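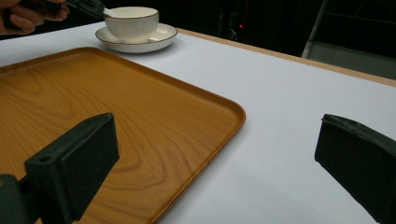
Wooden tray on a white tabletop.

Loltura: small claims deposit rulings, read and tagged by hand

Hi, and thanks for stopping by! Loltura is a collection of 3742 small claims decisions, all of them about one thing: a tenant moved out, the landlord kept some or all of the security deposit, and the two of them ended up in front of a judge. Every case comes from Núñez County. I started reading these for fun (yes, really) after my own deposit case, which I won, mostly, and then I couldn't stop.

What's in the folder

rulings.csv is the main file, one row per decision.
claims.csv lists the individual deductions the landlord argued for, so one ruling can have several rows here. Join on ruling_id.
codes.txt explains the short codes. Please read it before you email me about what "WT" means (it's wear and tear).
reread.csv has my second pass on 100 rulings, more on that below.
helora/ holds the little script I use for cleaning up the text. You don't need it to use the data.

The columns people ask about

ruling_id is my own number. It isn't the court's docket number, and you can't work backward from one to the other.

asked and awarded are in whole dollars, cents dropped. If the tenant asked for the deposit plus a penalty, asked is the total, and penalty_asked tells you how much of it was the penalty part. I wish I had split these from the beginning, but I only got around to it in November and had to go back through everything.

outcome can be full, partial, none, settled or dismissed. "Settled" means the judge wrote down that the parties reached a deal in the hallway or at the table. I don't know the amounts for most of those, so awarded is blank. Blank is not zero! A zero means the judge gave the tenant nothing.

rep_tenant and rep_landlord say whether each side had a lawyer or anyone else speaking for them. In Núñez County a property manager can show up for the owner, and I code that as "agent", which is different from "lawyer". Family members who came along to interpret are not counted as representation.

photos is yes if the ruling mentions move-out pictures from either side. It doesn't tell you whose pictures they were or if the judge liked them.

Where the rulings came from

The clerk's office lets anyone read closed small claims files at the public terminal. I copied what I needed by typing it, and later on I paid Bristus, a local copy shop, to scan the older paper ones. Scanned pages then went through Helora to fix the usual junk (the letter l turning into the number 1, coffee-ring smudges read as commas, and so on). I tagged everything myself at my kitchen table, usually between 9 and 11 at night, so if you find a run of odd tags you are probably looking at the end of a long evening.

Names, street addresses and unit numbers are gone. I also took out the names of the judges. I know some of you would love to have those, and I went back and forth on it, but a few of them hear so few deposit cases that the averages would be silly and kind of unfair. They're in the data as J01, J02 and so on. Please don't try to match them up.

How much should you trust it?

A fair amount, with care. My friend Unnur Frandsen used to work as a paralegal, and she reread 100 rulings without looking at my tags. We disagreed on at least one tag in 46 of them, which sounded awful to me until we sat down and went through the list. Most of the fights were over cleaning versus damage. Is a greasy oven dirty or is it damaged? She says dirty, I used to say damaged if the landlord replaced a part, and the courts don't seem to care what either of us thinks. We settled on a rule, it's in codes.txt under CL, and I retagged the whole set with it.

There are 271 rulings where the reason line is empty. Small claims judges don't have to explain much, and plenty of them just write a number and sign. I left those in with reason set to "none given". If you're studying why tenants win, drop them. If you're studying how often they win, keep them in, or your numbers will lean toward the chattier judges.

Also, please remember who never shows up in here. Lots of people lose a deposit and let it go. Others get a check after one firm letter. You only see the folks who filed and then kept going, so you can't use Loltura to say how many landlords in the county hold on to deposits they shouldn't.

Things I'd rather you didn't do with it

Don't build a tool that tells someone their odds of winning. The rules on notice and itemized lists changed partway through the years I cover, and the rule_set column (old or new) is there for that very purpose, but it's easy to skip right past. And none of it is legal advice. I'm not a lawyer, I'm a person with a spreadsheet and strong feelings about carpet.

Teaching, journalism, class projects, tenant and landlord workshops: all great, go for it!

License and fixes

Use it freely, just say where you got it and mention which version. You're on version 3. If you spot a mistake, send me the ruling_id and what you think it should say, and I'll pull up my notes and check. Corrections go in changes.txt with your name if you want it there. Next up is adding a column for interest on deposits, which I've tagged for the newer rulings and have barely touched for the older ones.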